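Compression stockings: your questions answered

Last updated: May 14, 2025

Print this page | E-mail this page

I've been fitting compression stockings for years now, first on a hospital ward and then in my own little fitting room in Skurkari, and I get asked the same things nearly every day. So I've written the answers down. It's the sort of chat we'd have if you were sitting in my chair with one shoe off. If your own nurse or doctor has told you something different from what you read here, go with them, they've seen your legs and I haven't!

What do the class numbers mean?

They tell you how tightly the stocking squeezes at the ankle. Class 1 is light, class 2 is medium and class 3 is strong. There's a class 4 as well but you'd only meet it at a specialist clinic. The confusing bit is that British, French and German makers don't use the same scale, so a class 2 from one country can be nearer a class 1 from another. Look for the figure in mmHg on the packet and compare that instead. If you can't find it, ring whoever sold them to you and ask.

Can I just buy a pair and start wearing them?

The very light travel sort, usually yes, if your legs are healthy. Anything stronger, please get checked first. The check is called a Doppler and it compares the blood pressure in your ankle with the pressure in your arm. It doesn't hurt (the gel is cold, that's the worst of it). The point is to find out whether the arteries in your legs are good enough to cope with being squeezed. If you've got diabetes, numb feet, heart failure or known artery trouble, don't skip it, and don't borrow your sister's stockings in the meantime.

How do you measure?

First thing in the morning if we can manage it, before any swelling has built up. I measure round the ankle at its narrowest, round the calf at its widest, and from the floor to the crease behind the knee. For thigh-length I go further up as well. Both legs, every time. Plenty of people have one calf a good bit bigger than the other and end up with two different sizes, and that's perfectly fine, we just order two singles.

If your legs are very swollen on the day I'll probably send you off for bandaging first. There's no sense in measuring a leg that's going to be a different size in a fortnight.

Which brand do you sell?

Mostly Stidunent for the ready-made ones, and Jasińska for made-to-measure. I like the Stidunent heel, it sits where it should. The Jasińska flat-knit is thicker and people do moan about it in summer, but if you have lymphoedema or an odd-shaped leg it holds its place far better than the thin stuff. I'm not paid by either of them, I'm just fussy.

How on earth do I get them on?

Sit down in a proper chair with a back. Not the edge of the bed, I've heard too many stories. Rubber gloves, the washing-up kind with a bit of grip, make more difference than anything else I could sell you. Turn the stocking inside out down to the heel, get your foot in, line the heel up, and then ease the rest up the leg a little at a time with the flat of your hands. Don't haul on the top band. It'll ladder, or you'll end up with a tight ring of cloth under your knee.

Dry skin helps a lot. If you cream your legs, do it at night and leave them bare.

If you can't reach your feet, ask about a metal frame or a slippery fabric sleeve. Afia Darko, who does Thursday afternoons here, is far more patient than I am at teaching the frame, and she'll let you practise for as long as you like.

Do I wear them in bed?

Not usually. On in the morning, off at bedtime. The exceptions are hospital anti-embolism stockings, the white ones, which are a different thing altogether and come with their own instructions, and some leg ulcer kits, where your nurse will tell you what stays on overnight.
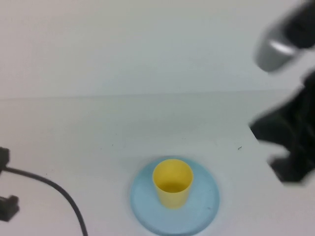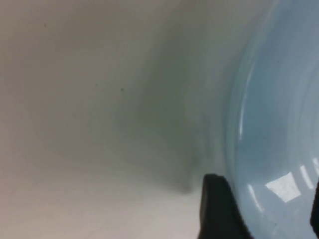
What if I forget to put them on in the morning?

Lie down with your feet up for half an hour and then put them on. You'll have let a bit of the swelling drain and they'll go on more easily. One missed day won't undo all your hard work, so don't fret about it. A missed fortnight might mean you need measuring again, though.

How many pairs do I need?

Two. One on, one in the wash. I know they're not cheap if you're buying your own, but wearing the same pair day in day out wears the elastic out sooner, so you don't save anything in the end. On prescription you'll generally be given two pairs at a time anyway.

How do I wash them?

Every day or every other day, by hand or on a gentle machine cycle at whatever temperature the label says (most of mine say 40). Ordinary detergent. No fabric softener, no bleach, and keep them off the radiator and out of strong sun. Roll them in a towel, press the water out, and hang or lay them somewhere airy. And do wash them! I promise it does them good, the elastic springs back to shape. I had one gentleman who thought washing would weaken them and hadn't done it since December. We had a little talk.

How long do they last?

Most makers say three to six months of regular wear, or 100 washes for the Stidunent ones, going by the leaflet. You'll often notice before then. If they've started going on easily, they're past it. The same goes if they slide down by lunchtime or leave your ankles puffy in the evening.

My toes go blue or tingle. Is that normal?

No. Take them off and ring your nurse or GP the same day. Do the same if you get new pain, numbness, pins and needles or broken skin. If your foot is cold and pale or very painful and doesn't pick up once the stocking is off, or you've got sudden swelling and pain in one calf, that needs seeing to urgently, and if you're also breathless or have chest pain it's 999.

They leave marks on my legs. Should I worry?

A faint pattern from the knit that fades soon after you take them off is nothing. A deep groove, a red sore line or a blister means something's wrong, usually that the top band has been folded over or the stocking is too long and has been bunched up to fit. Never fold the top down. It doubles the pressure right where you don't want it. If it's too long, it's the wrong length, so bring it back.

Open toe or closed toe?

Whatever you'll wear, really. Open toe is kinder if you've got bunions or long toes, and it works with the slippery sleeve. Closed toe looks neater in a shoe. Some people find the open edge digs in across the ball of the foot, and if that's you, swap.

Can I wear them with a dressing underneath?

Sometimes. It depends on the wound and how bulky the dressing is, and I'd want your nurse to decide that. There are two-layer kits made for this, where a thin liner goes on first and keeps the dressing still while you pull the second layer over. Please don't try to squeeze a thick pad under an ordinary stocking. It'll either shift or press a dent into your leg.

I'm flying. Do I need special ones?

If you already wear prescribed stockings, wear those. If you don't, and it's a long flight, ask your pharmacist whether flight socks would suit you. Get them in your proper size, going by ankle measurement as well as shoe size. Then walk up and down the aisle when you can and wiggle your feet when you can't.

Do men wear them?

Of course they do! Nearly half the people I fit are men. The ribbed ones in navy or black look just like ordinary long socks. Horațiu Lazăr from the walking group has worn his for eight years and says his wife still hasn't noticed, though I have my doubts.

Where do I find you, and do I need an appointment?

Bus 50 stops outside. We're at 121 Sturnov Road, the green door beside the optician's, and there's a ramp round the side if the step's a nuisance. You do need an appointment for measuring, and I try to keep the early slots for people whose legs swell up quickly. Bring your prescription if you've got one, your Doppler results if you were given a copy, and the stockings you're wearing at the moment, however tatty. Wear something you can roll up past the knee. Skinny jeans have defeated both of us before now.

Print this page | E-mail this page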